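Payroll | Leave Records | Retirement Notices | About | Contact

Company > Who We Are > About Vulex

Vulex administers leave and attendance records for public employers. Our clients are towns, school districts, water authorities and county offices that have their own leave rules and must apply them the same way to every employee. We do not write those rules. We record them, calculate balances under them, and keep the paper trail that an auditor or a hearing officer will ask for.

The company was started by Anderson Mendonça, formerly a payroll supervisor in a county office. His first contract covered the transfer of 598 employee leave files from card ledgers to a single register. The work took longer than planned. Many of the cards carried balances brought forward under orders that had since been replaced, and each had to be recalculated from the date of appointment. The method written for that job is still the basis of our intake procedure.

Our main product is Honorato, a leave register. Each entry in Honorato is tied to the order, contract clause or policy under which the leave was granted, together with its effective date. When a rule is amended, earlier entries keep the rule that applied at the time. Part-time service, breaks in service and transfers between departments are entered as separate periods and are not averaged.

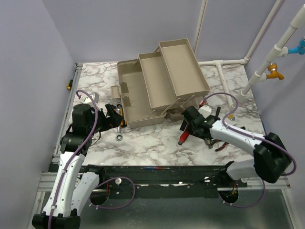
A second product, Rodari, handles family and medical leave. It checks length of service, prior leave taken in the same period, and the documents required from the employee. Rodari does not approve or deny a request. It prepares a statement of eligibility for the officer who has the authority to sign, and it stores the signed decision with the request.

Most of our clients have fewer than 1,000 employees. Each is assigned 2 records analysts, one of whom attends the yearly balance review in September. Carryover limits are applied at that review unless the client's fiscal year requires another date. Corrections to a closed year are accepted for 8 years and must be submitted in writing by the appointing authority.

Our office is in Ovuvcombe. Client records are held under the retention schedule of the client, and are returned in full at the end of a contract in a plain text format with an index. Employees who have a question about their own balance should contact their personnel office first. We can release a record only at the request of the employer.

This page was last revised in June 2019 to reflect the change in the correction period.

Filed under: Company Information, Public Employers, Leave Administration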